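Ticket 446 - telemetry dropouts on Ukemeck downlink, second half of pass
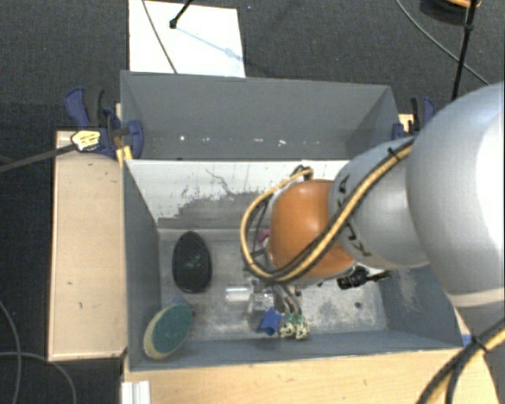
Lovside Ground Segment Support

Status: closed, with follow-up
Priority: was high, now normal
Opened: 21/07/2019
Affects: Ukemeck cubesat, UHF downlink, Lovside station only. Hostetti station not affected.

Problem as reported

Losing frames on Ukemeck after max elevation. First half of the pass clean, then lock drops, comes back, drops again. Housekeeping packets arrive with gaps. Beacon still audible the whole time, so the spacecraft is transmitting. Battery and temps normal in the packets we do get.

Started after the station PC was rebuilt. Might be related, might not.

Log

Entry 1
Checked the easy stuff. Antenna moves, rotator reads back the right azimuth. Preamp on. Noise floor same as last month. Swapped the jumper between preamp and receiver anyway, no change.

Entry 2
Pulled recordings from the last 4 passes. Same pattern in all of them. Good until just past the top, then the signal walks off to one side of the passband and the demod lets go. Looks like doppler to me. Asked Hostetti for their recording of the same orbit - theirs is centered start to finish.

Entry 3
Elements were stale. The auto-fetch job never got set up again after the rebuild, so we were running on an old set. Loaded fresh ones by hand. Next pass better but not fixed. Lock held maybe a minute longer, then same thing.

Don't close yet.

Entry 4
Clock. Station PC running 20 seconds slow. Time sync service installed but not enabled. Turned it on, forced a sync, checked against the GPS receiver in the rack. Good now.

That would throw the doppler off worst near the top of a high pass, where the shift changes fastest. Fits what we see. Low passes were never that bad, which also fits, should have spotted that sooner.

Entry 5
Pass with fresh elements + correct clock. Much better. Held lock to about the same point on the way down as Hostetti. But still one short dropout just after the top, every time. Annoying.

Entry 6
Rotator this time. Pass goes through north, and the controller was set to stop at 0 / 360 and unwind the long way round. So the antenna spends a good while pointing at nothing while the sat goes by. Old config had overlap turned on, new one doesnt. Probably default settings from the install.

Turned overlap on. Ran it by hand through north both ways with no sat up. Goes straight through, no unwind. Watched the cable loop at the mast while it moved, enough slack.

Entry 7
Two passes, one going through north and one not. Both clean from rise to set. Receiver log shows 225 frames on the north one, no gaps in the counter. Sent both files to Hostetti to compare, they match where we overlap.

Entry 8
Question from the Ivanyshyn payload team - can the missing housekeeping be recovered. Partly. The onboard store keeps the older packets until it wraps, so anything not yet overwritten can be asked for again. Command list is in the ops folder. Please do it over Hostetti first, they have the better uplink right now. Don't send the full dump request, it ties up the whole pass and we lose the live stuff. Ask for it in blocks.

Update: first blocks are down. Some gaps too old, gone. Marked those as missing in the archive, not as zero. If you plot the battery curve and it falls to nothing, your using the wrong file.

Cause

Three things at once, all from the rebuild:
Element fetch job missing
Clock sync not enabled
Rotator overlap off

Each one on its own would have been a small problem. Together it looked like a bad receiver, and we nearly sent the receiver out for repair.

Still to do

Put the fetch job, time sync and rotator config in the rebuild checklist. Rotator config file needs a backup somewhere off the station PC.
Alarm if clock offset goes over one second.
Alarm if elements are older than a few days - exact limit to be agreed with Hostetti.
Re-run the pointing check in August when the mast gets its inspection.
Rest of the recovery blocks for Ivanyshyn, tracked in their own ticket, don't add them here.

If it comes back: note the azimuth at the moment of dropout and attach the raw recording, the decoded file alone is no use for this. Reopen this ticket, don't start a new one.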